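Night Visitors: A Light Trap Survey of Geometrid Moths at the Edge of Jilach

Student project report by Merike Kuusk
Supervisor: Attila Kerekes 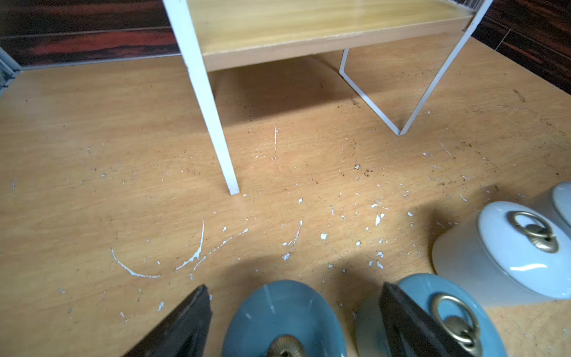 1. Introduction

Geometrid moths are a large family, and many of them are easy to meet in a garden at night. Their caterpillars are called inchworms or loopers, because they have legs only at the front and at the back of the body and they must pull themselves together into a loop for each step. The adults usually have thin bodies and broad wings, which they hold flat against the surface they rest on.

In my project I wanted to find out if the moths that come to light in an orchard are different from the moths in a nearby wood. The question came from an older student report in our department, where the author caught moths only in the wood and wrote that the orchard "would probably give the same result." I was not sure about this, so I decided to test it.

2. Study sites

I used two sites outside the village of Jilach. The first is the Koppel orchard, which has old apple and plum trees with grass between them. The grass is cut only once in the season. The second is Goltier wood, where oak and hornbeam grow together with some birch on the wetter side. The distance between the traps was 200 meters, and there is a hedge of hawthorn and blackthorn along part of the way. I did not expect that this hedge would be important, but I come back to it in the discussion.

3. Methods

I worked with 2 light traps of the same type, one at each site. Each trap had a Sonora lamp above a funnel and a box with egg cartons inside, so the moths could sit quietly until the morning. The traps were switched on at dusk and emptied at 5 in the morning, before the birds became active. I began in June and continued for 3 months. On nights with strong wind or heavy rain the traps stayed closed at both sites, also when the weather was bad only at one of them.

All geometrids were identified alive where it was possible, and then released into thick plants near the place of capture. For the small pugs (Eupithecia) I did not try to reach the species. They are very similar to each other, and worn individuals can be separated only by dissection, which I have not learned yet. In the tables they are one group.

Moths from other families were counted but not identified. My supervisor checked photographs of all records that I had marked with a question mark.

4. Results

In total the traps caught 3682 moths of all families. The wood gave more individuals, but the orchard was richer than I had expected, especially in the first part of the season.

The brimstone moth (Opisthograptis luteolata) was common at both sites. It is bright yellow with small reddish brown marks on the front edge of the wing, and I think it is the easiest species in this report to identify. The peppered moth (Biston betularia) came mostly to the wood trap. I had both the typical pale form and dark individuals, the dark ones only rarely.

The magpie moth (Abraxas grossulariata) was found only in the orchard. Its caterpillar feeds on currant and gooseberry, and there are old currant bushes by the orchard wall. The large emerald (Geometra papilionaria) was found only in the wood, where its main host plant, birch, is present.

The willow beauty (Peribatodes rhomboidaria) gave me the most trouble. Fresh individuals are clear enough, but after some days of flying the lines on the wings become weak and the moth looks simply gray. I left several of them without a name.

5. Discussion

The two sites share many common species, but the less common ones follow their host plants. This explains the magpie moth and the large emerald quite well. It does not explain why the brimstone moth was so frequent in both traps. Its caterpillar eats hawthorn and blackthorn, and the hedge between the sites has plenty of both. I believe the hedge supplied moths to both directions — if I did the project again, I would place another trap there.

The method also has weak points. A light trap shows which moths react to light, and females of some species come to it much less than males. The moon was a problem too. On clear nights with a full moon the catch was low at both sites, and lower in the orchard, where the trap stood more open to the sky.

I also lost one night of data from the wood because the battery was not fully charged. I removed the orchard catch of the same night from the comparison.

6. Further work

The pugs should be studied properly, with help from somebody who can do dissections. It would also be useful to search for caterpillars on the currant bushes and birches in daylight, because an adult at the light can arrive from another place, but a caterpillar on a leaf is living there. The data sheets and the photographs of uncertain individuals are kept with my supervisor and can be used by the next student.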